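Workshop tips: building a two-arm bench cell on a budget

Posted January 5, 2026 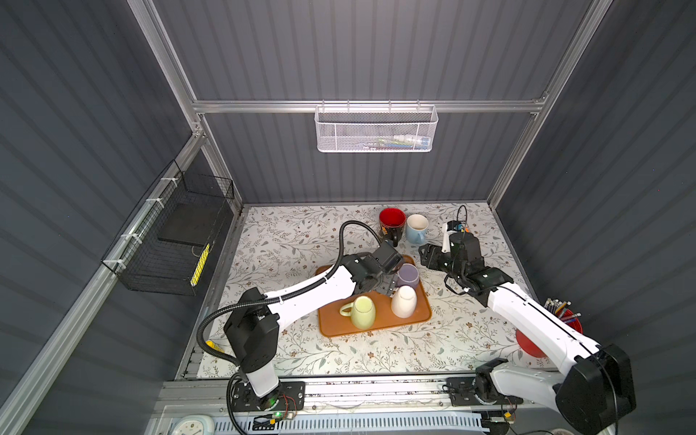 Salamatu Wike and I built ours in the shared workshop at Fekside, starting in September and working evenings. Most of what follows we learned by doing it the wrong way first. It should suit anyone putting a pair of small arms on a bench at home.

Frame

Use aluminium extrusion if you can get it. Ours came as offcuts from Stanciu and cost 97 pounds for the lot. Cut all the uprights in one go with a stop block clamped to the saw. Finger-tighten every joint, check the diagonals with a tape, then go round again with the key. If you tighten as you go, the last corner will not close.

Buy more T-nuts than the plan says. We were 33 short on the first evening and lost a week waiting for the post.

Put a crossbar along the back even if nothing needs it yet. It stiffens the frame and gives you somewhere to hang things. A mesh basket hooked over the bar takes the small bits that would otherwise roll about on the table. A second basket can go on a side rail with cable ties. Pull the ties tight, trim them flush and run a thumb over the ends, as a badly cut tie will scratch you every time you reach past it.

Mounting the arms

Fix both arms to the same rail along the front of the table. We had them on separate brackets to begin with and they never stayed in line. Bolt the bases down, move each arm through its full reach by hand with the power off, then check the bolts again. Threadlock is worth using here. Leave it overnight.

Mark the base positions on the rail with a paint pen. When an arm comes off for repair it can go back to the same place and you won't need to set up from scratch.

Cables

Corrugated conduit is cheap and easy to work with. Leave a big loop between the base and the gripper. Ours was too short at first and tugged at the wrist whenever the arm stretched out. Obinna Akande suggested adding half as much again, and we have not had to touch it since.

Slotted tray below the front rail keeps the long runs tidy. Label both ends of every wire before it goes in. Masking tape will do for a day or two, but it peels, so change it for printed labels once the layout is settled.

Table covering

A plain cotton or printed tablecloth works well and can go in the wash. It stops mugs sliding and takes some of the clatter out. Pull it flat and clip it under the edge. Creases catch the fingertips on a low pass.

Practice pieces

Mugs are good to learn on. Charity shops sell them for next to nothing, and you want a mixture of colours. Stand some upright and turn others over, and put a few on a tray with the rest loose on the cloth. Handles are the hard part. Start with them all pointing the same way and change one at a time.

Keep the first runs slow. Our Grorneron controller has a speed setting that goes up to 525 and we stayed under a fifth of that for the first month.

Odds and ends

Keep a cup of pens and pencils within reach, but check where the arms can get to before you choose the spot.

Have the stop switch where either hand can find it.

Wipe the rail with a dry cloth before each session. Oil picks up fluff from the tablecloth.

Spare fuses: we keep 4 taped inside the lid of the Brurkico toolbox.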